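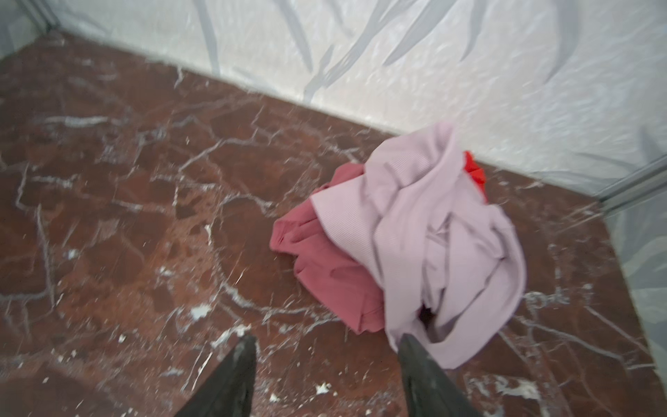 Home | Notebook | Rigs | Parts | Contact

9th October, Gromport bench notes

Gripper fault on the garment pickup task came back. Left finger stops short on close, controller reports target reached, arm lifts with nothing held. Log shows 5 false grasps in the last 50 attempts, all on piles close to a wall.

Checked so far:
Finger screws tight. No play at the knuckle.
Supply steady under load.
Position error at close: over 202 encoder counts on the bad cycles, near zero on the good ones.

So the error is in the data and the grasp check ignores it. Ankica Matić found the reason in the config: tolerance was raised to 3000 in August to stop nuisance trips with the old Krasniqi pads, and never set back.

Safety point. With that tolerance a finger pressed against a wall or a hand also reads as a normal close. Force limit is separate and still trips, but I don't want to rely on it alone. Monique Gautier agrees. Arm stays at reduced speed, no reaching in while enabled.

Still don't know why the left finger stops. Suspect the Ekton drive cable, chafed where it passes the wrist. Spare ordered from Purness.

To do: restore tolerance, rerun the wall piles, swap cable, pull the August logs for missed cases.

Recent entries
Wrist cable routing, second try
Homing drift after power cut
Pad wear on knit fabrics

This site uses cookies to remember your login. Accept | Settings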